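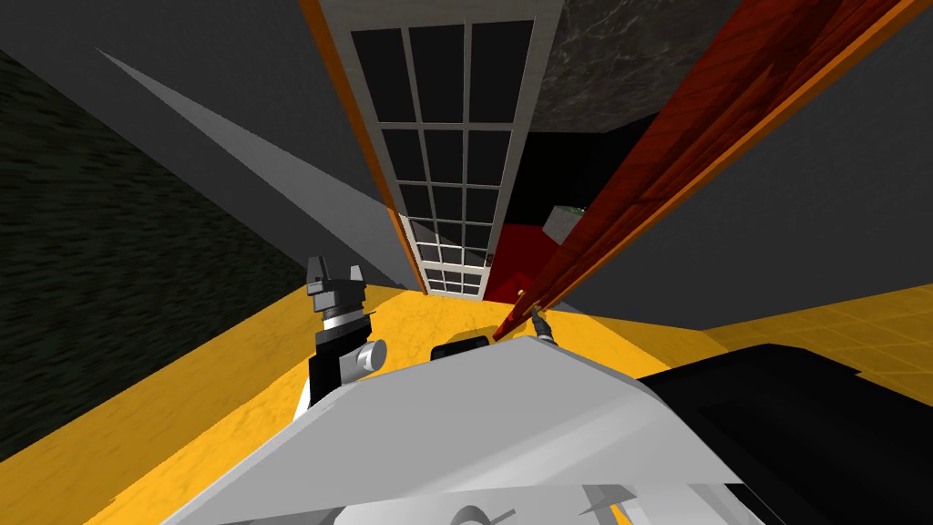
MESSECK ROAD COURTHOUSE, MESECK, April

I have lived within walking distance of the law courts in Meseck for most of my grown-up life and had never once been through the door, unless you count sheltering in the porch during a hailstorm. So when my sister-in-law rang to say they were having an open day, with the cells unlocked and a pretend fraud trial in the afternoon, I said yes before she had finished the sentence. She then couldn't come (her knee), so I went by myself with a cheese roll and a notebook, and this is for her as much as anyone.

The doors opened at ten and I was there at twenty to, which put me well down the queue. You go through the security arch just as you would on a working day, keys and coins in a grey tray, and the officers were very cheerful about it. They took a crochet hook off the lady in front of me and gave her a ticket for it. I was asked to take a sip from my water bottle, to show it was water, and felt strangely guilty doing it.

There was a choice of three tours and I had put myself down for the long one. Our guide was Devendra Prajapati, a legal adviser at the court, and I must say he was very good. A soft voice, but you could hear every word, and he never hurried anybody. He explained that in a magistrates' court there is no jury, and that the magistrates are ordinary people who have been trained for it and aren't paid, and that his own job is to sit in front of them and advise on the law. I had always taken the person at that desk for a sort of secretary. He said most people do, and that his mother still did.

We started in Court One, where we were allowed to sit wherever we liked. I tried the bench first, naturally. It is higher than it looks from below, and the chairs are far more comfortable than anything the public get! Then I had a minute in the dock, behind the glass, and that I didn't like at all. Sound comes through the gaps in the panels, so you find yourself leaning forward to catch what is being said about you. A man in our group asked whether people often miss things, and Mr Prajapati said yes, and that a good advocate will turn round and check.

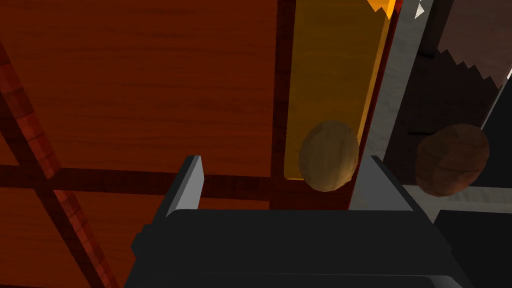
From there we went down the back stairs to the cells, single file and holding the rail. I had imagined something dreadful and it was mainly very plain: a corridor painted cream, a row of heavy doors, a bench in each cell fixed to the wall, and a hatch. The custody sergeant let the children shut each other in for a count of ten. She told us that the thing she gets asked for most is the time, as there are no clocks down there, and then that people want to know what's for lunch. Microwave meals, if you're wondering, and a vegetable curry is the favourite.

After that there was an exhibition in the old waiting hall, about fraud through the years in our part of the county. It had been put together by the local history society from newspapers and the court's own registers, and I could happily have stayed there until they swept me out. There was a Victorian coal merchant who sold short weight to the workhouse, and a curate who collected for the same church roof in four different parishes. My favourite was the Istorau Tea Company, which took orders and deposits up and down the valley in the 1920s and does not appear to have owned a single leaf of tea. The register gives the total taken in this court's area as £1,462, in a lovely sloping hand, and under it the sentence, in the same lovely hand. Eighteen months.

I got talking at that display to a retired bank cashier, who had strong opinions on cheques. She said that in her day you knew a wrong signature by the speed of it, a forged one being slower, and you could see where the pen had stopped to think. We went and had our tea together. It was 50p a cup, with shortbread, all going to the witness support service, who had a table by the window and told us how they will meet a nervous witness beforehand and show them the room. I took one of their leaflets for my neighbour's daughter, who has a case coming up in the summer and isn't sleeping.

The mock trial began at two in Court Three, and I would say to anyone going next year, be early for it. The gallery there holds 50 and people were turned away. The story was that a bookkeeper at a builders' merchant called Dirance had paid a supplier, Ueda Fixings, for screws and brackets that never came, and that Ueda Fixings was in fact the bookkeeper's own bank account. The parts were taken by real solicitors and a few sixth-formers from the college, and the bookkeeper was played by a girl of seventeen with such an honest face that I was on her side straight away.
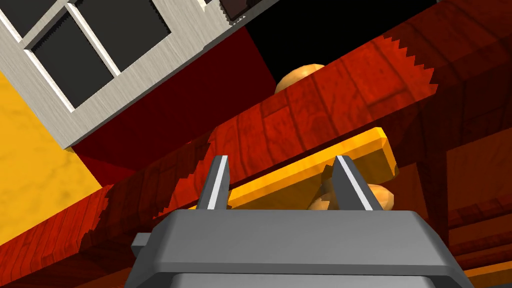
It was all in the paperwork, which sounds dull and wasn't. The prosecutor put up one invoice after another and asked her, ever so politely, who had signed for the delivery. Each time it was the same initials. Then he asked her to look at the dates, and there was one on Christmas Day. You could feel the whole gallery breathe in. Her defence was that the manager knew all about it and had asked her to do it, and the boy playing the manager had gone a bit pink and vague in the witness box, so there was something in that.

They used us in the gallery as the jury, which Mr Prajapati said he would normally have words to say about, the case being in the wrong sort of court for one, but it was an open day. We voted by standing up. Guilty, by a fair margin, although I stayed in my seat and so did the bank cashier. She thought the signatures were too quick.

Afterwards there were questions. Someone asked what happens to the money, and the solicitor who had prosecuted talked for a good while about compensation orders and confiscation, and how often it has already been spent. She said she had once dealt with a case where the lot had gone on a static caravan and scratch cards. Someone else wanted to know what a small club should do to protect itself, and the answer was two people to approve every payment, and bank statements sent to somebody who doesn't write the cheques. I wrote that down for the bowls club.

A few practical things. There is a lift, on the left past the arch, but it doesn't go down to the cells, so ask for the film if you can't manage stairs. The toilets are on the first floor. Parking is hopeless and the bus stops right outside. They had 2,000 programmes printed and were down to the last box when I left, so I picked up a spare for my sister-in-law, and the lady with the crochet hook got it back.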